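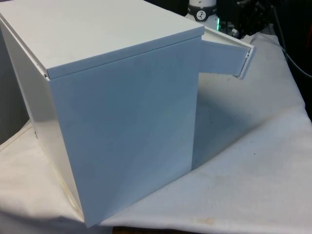

The doors were the part Nour Fakhoury had been good at. A Plomwood cabinet left the line with its door a hair out of true, and for nine years she had put her thumb on the hinge side, leaned, swung it, leaned again, and sent it on. If you asked her how hard she leaned she would say hard enough.

Now a young man from Steneo wanted it in newtons.

"I don't have newtons," she said. "I have a thumb."

He wrote something on his tablet. She hoped it wasn't that.

The arm had come in December, and everybody had been told at the shift meeting that no jobs would be lost. Reginald Alcantara, who had sat through the same meeting at Twal before they closed the paint shop, asked if he could have that on paper. The plant manager said it was on the slide. Reginald said a slide was not paper. There were doughnuts after.

What the arm did was open the door, close it, and decide. If it decided yes, a light came on at her bench and she put the cabinet on the rollers. If it decided no, a different light came on and she fixed the door and gave it back to be decided on again. She did the fixing the same way she always had. The deciding used to take her no time at all, and now she stood with her arms folded and waited for it.

"You'll be freed up," the manager told her. She asked for what. He said higher-value tasks, and she looked down the line to see if she could spot one.

By the second week she knew its habits. It was patient with a stiff door and too easy on a loose one. It passed a cabinet she wouldn't have hung in a garage. She pulled it off the rollers, leaned on the hinge, and sent it back, and the young man came over to ask why there was an extra cycle in his numbers.

"It was loose."

"It scored 86," he said. "Anything over 74 is a pass."

"Who picked 74?"

He thought about it, which she gave him credit for. "It came with the software," he said.

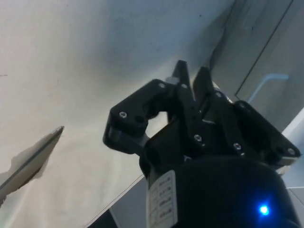 "Does it hear them?" she asked.

"Hear what?"

She swung the door for him. There was a tick at the end of the swing, small, like a fingernail on a cup. Then she swung it again, slower, so he would get it. He bent down with his head on one side, and she could see him wanting to hear it and not being sure.

"That one will be hanging off in a year," she said.

"We could add a microphone."

"You could."

"Would you label the sounds for us? Good ones and bad ones?"

Reginald had come up behind them with an empty cart. He didn't say a word, just raised his eyebrows at her over the young man's shoulder, and she knew what he was thinking, because at Twal they had asked him to talk into a recorder for a month about how he mixed gray.

"What does it pay?" she said.

"It'd be part of your regular duties."

"Then I'd have to check if it's higher value."

He laughed and she didn't. He went off to call somebody at his office, and she could hear him near the vending machines, saying the operator had some great insights. She had been an inspector until December. It said so on her badge still.

At the end of the shift there were 16 cabinets on the pallet for Zuston, all passed. She went down the row with her thumb while Reginald held the cart. She found three she didn't care for. She did two of them properly, took her time over it too, and stood a while with her hand on the third.

"Leave it," Reginald said. "Let it be their door."

The light at her bench said yes. It had been saying yes since lunch. She got the screwdriver back out of her apron.

"Hold the cart still," she told him.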